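Who Gets Three Minutes? Speaker notes
Min-kyu Yook
March 30, 2025

Start without the slides. Ask for a show of hands: who here has spoken at a city council meeting? Wait. Then ask who came away thinking it changed a vote. Wait longer.

I'm going to talk about the public comment rule in Skallden, the one the council passed in September, and about the way people on both sides have been using the First Amendment to argue for it and against it. I think both sides have it partly wrong. I'll try to be fair, and you can tell me in the questions where I wasn't.

What the rule says. Read it slowly, it's short. Speakers sign up before the meeting. Comment closes after 60 minutes no matter how many names are left. Each speaker gets 2 minutes, down from 3. Comments must "relate to the business of the city." A speaker who causes a disruption can be asked to leave.

Then what people say the rule says. I've heard that it bans criticism of the mayor. It doesn't. I've heard that it was written by lawyers and so it must be fine. Lots of things are written by lawyers.

The legal part, keep it brief. A council doesn't have to let you talk for as long as you like. Courts have generally let local governments set time limits and keep speakers on topic, so long as the rules are reasonable and don't pick sides. Picking sides is the problem. If the person praising the new parking plan gets an extra half minute and the person complaining about it gets the gavel, you have something to be angry about, and maybe something to take to a judge.

So does Skallden pick sides? I don't know. I went in expecting to say yes. Tell them that, it's true.

Pause here. Water.

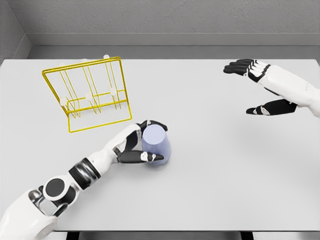

The numbers. At the September meeting where the rule passed, 70 people signed up and 55 got to speak. The council's supporters say that shows the system works. Its opponents say 15 people were shut out. Both of those can be said with a straight face, and I'd be careful with anyone who only gives you one of them. What I want to know is how the list was ordered. The clerk's office told me it was first come, first served. I asked for the sign-up sheet with the times on it. I got a sheet with no times on it.

Don't oversell this. A missing column isn't a plot. It does mean that we're being asked to take somebody's word, and I'm tired of being asked.

Next, the phrase "business of the city." This is the piece I like least. Who decides? Right now, the chair does, on the spot, with no appeal. Use the Cusi Street example: a man got up to talk about the bus contract with Nulovach and was told it was a county matter. The city pays part of that contract. It's in the budget. He sat down anyway, and I probably would have too. Most people will, when a person with a microphone and a nameplate tells them they're off topic.

Now turn it around, and don't rush this. Some of my friends in the Jellar group have been saying that any limit at all is censorship. I've asked them what they'd do with a speaker who won't stop. They say let him finish. I've been to the meetings where he was allowed to finish — it was past midnight, and the parents with kids at home had left before their item came up. Their right to speak was worth something as well.

And please stop telling people that yelling over a vote is protected. It mostly isn't. You can hold a sign on the sidewalk outside. You can write to the paper, you can run against them, you can call the mayor a fool. You can't stop the meeting and then act surprised when you're walked out.

What I'd ask for. Put the sign-up times on the sheet and post it. Let a speaker who is ruled off topic ask for a vote of the full council. Carry the unheard names to the top of the next meeting's list. None of that costs much, so if the council says no, I'd like to hear why, out loud and on the record.

If there's time, mention the online comment form. I've sent in comments and never found out if anyone read them. The city says every comment is "received." Ask the room what they think that word means.

Questions. Repeat each one into the mic, the back row can't hear.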